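Grout haze on new floor tiles won't shift. Is it the grout, the tiles or me?
Asked by Manon Sandhu in Floors and Walls
Viewed 281 times

We had pale grey porcelain laid in the kitchen and hall at the start of July. It looked splendid for one evening. Then the tiler left, the sun came round, and the whole thing looked as though somebody had wiped it down with milk.

I have mopped it 9 times. Hot water, cold water, washing-up liquid, a splash of the lemon stuff from under the sink. Each time it looks perfect while wet and then dries back to milk. The tiler says it will "walk off", by which I assume he means that he will.

The tiles are matt, the grout is a dark grey cement one, and the bag in the shed says to leave it a week before using cleaners. It has had more than that. My neighbour swears by vinegar. My mother swears generally. I don't want to wreck a floor that cost more than my car, though to be fair it is a Wako hatchback with one working door. What should I be using?

Saron Kumsa
Vinegar. Half and half with water. Worked on mine.

Tsegereda Ejigu
Please don't start with vinegar on cement grout, whatever Saron's floor survived. It's a weak acid and it will nibble at the grout as happily as the haze. Once probably won't hurt. The trouble is that people who use vinegar never do use it once.

What you've got sounds like ordinary grout haze, the fine cement left over when the tiler wiped down with a bucket he should have emptied more often. Mopping moves it about. You want a proper grout haze remover from a tile shop, the sort marked safe for porcelain. I used one from Nunell, but they're all much of a muchness.

Wet the joints with plain water first so they don't drink the cleaner. Put it on a patch behind the fridge and see how that dries before you do the rest. Then work in small areas with a white nylon pad, leave it for as long as the bottle says, and lift the dirty water off with a sponge or a wet vac. Don't let it dry on the floor or you'll be back here with a second haze and a worse temper. Rinse twice, changing the water.

If the tiler used epoxy grout this won't touch it, but you say the bag says cement, so you're spared that.

Lemlem Derese
Agree with Tsegereda. I'd add that matt tiles hold on to everything, so check you aren't looking at soap as well. After nine goes with washing-up liquid I'd put money on it. Do one patch with very hot water and nothing else, dry it with a towel, and compare.

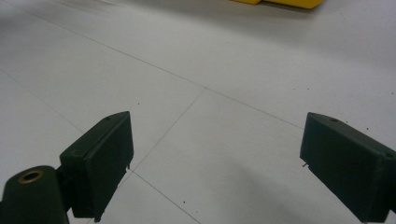

Eldana Wubshet
Site moderator, Floors and Walls

Moving this out of General, where it was sitting under a thread on damp sheds. Look at the floor from low down with the light coming across it before you buy anything. Pale matt tile goes washed-out wherever there's glare and greyer in shadow, and I once spent a whole afternoon scrubbing a window's reflection in my hall in Lerville. If the cloudy bit moves when you do, put the pad down. If it stays put, follow Tsegereda's method, and keep a couple of spare tiles for testing if the tiler left you any.

Saron, I've left your answer up, but please say what sort of floor it was.

Saron Kumsa
Lino.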